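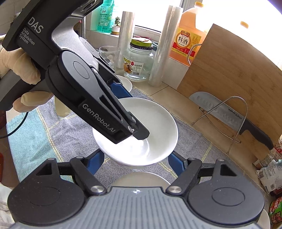
2 comments · 6 shares

Looking after the grippers, part two

A bunch of you wrote back after the March issue wanting the boring stuff (your words!) about how I keep the hand-held grippers in shape between kitchen sessions, so I'm going to give you the boring stuff. I love the boring stuff.

First, the pads. Ours are blue, and they are where all the trouble starts. A glazed bowl is slippery enough with clean pads, and once they've picked up a bit of cooking oil the bowl just slides around and you start squeezing harder to make up for it, and then the data is full of a person squeezing too hard. I wipe them with a lint-free cloth and plain water before the first take, then again whenever we change from dishes to food packets. I used to go at them with alcohol wipes until Mỹ Đỗ caught me and pointed out that the spare set I'd been cleaning that way had gone a little chalky. So, water. If a pad has a nick you can feel with a fingernail I swap it, and I swap the one facing it too, otherwise you end up with one grippy side and one tired side and everything twists as it closes.

Then the linkages. I open and close each gripper slowly, by my ear, before I put the gloves on. It looks silly but you can hear grit! Flour is the worst for this, rice starch is a close second. If I hear anything I go round the pivots with a soft dry brush, bristles pointing down so the dust falls out and away from the housing. No oil. Dudus, who ran the bench before me, oiled everything, and I spent most of a weekend getting the gunk back out of an old pair. The pivot screws get a look and a gentle try with the driver, and if one moves I snug it up and write it on the card. I don't crank on them. A tight pivot feels fine in the hand for the first few minutes and then your thumb starts to complain.

Lenses last, after all the brushing, or you'll be doing them over. Blower, then the cloth, then look at a live picture with the fingers open and again with them closed. Do it with your real light, too. We like working by a window, and a smear you'd never notice on a gray day turns into a big milky patch when the sun gets on it. While the picture's up I check that both fingertips show and that they meet in the middle. If they don't, I go back to the pads, and nine times out of ten one isn't seated.

Cables! Please give your cable some slack. I run mine back under the hand and out to the side so it isn't dragging over the counter. In the spring we lost a whole afternoon at Akholm, some 57 takes, to a plug that had worked itself half out every time I reached across for the far bowl. Now I plug in, reach as far as I'm ever going to reach with each arm, and look at the connector before anybody hits record.

A word about the work surface, since Dương asked. I put a towel down under the bowls. It keeps them from skating on the tile and saves the fingertips from knocking on something hard when I come in too low (I come in too low a lot). A towel with a check in it is handy for putting a bowl back in more or less the same spot. Shake it out between sessions, though, because the crumbs go straight up into the linkages and then you're back to listening for grit. Knives I like parked with the cutting board where I don't have to reach past them.

The gloves go in the wash. I shouldn't have to say it but I've borrowed gloves from some of you.

We'll have the old pair in pieces on the table at the Vovach get-together on Sun 23 September, so come and poke at them, and bring yours if they're making a noise. I've got two spare sets of pads and a decent brush. If you have a good source for replacement cloths, tell me, the last batch shed all over everything.

6 likes · Share this item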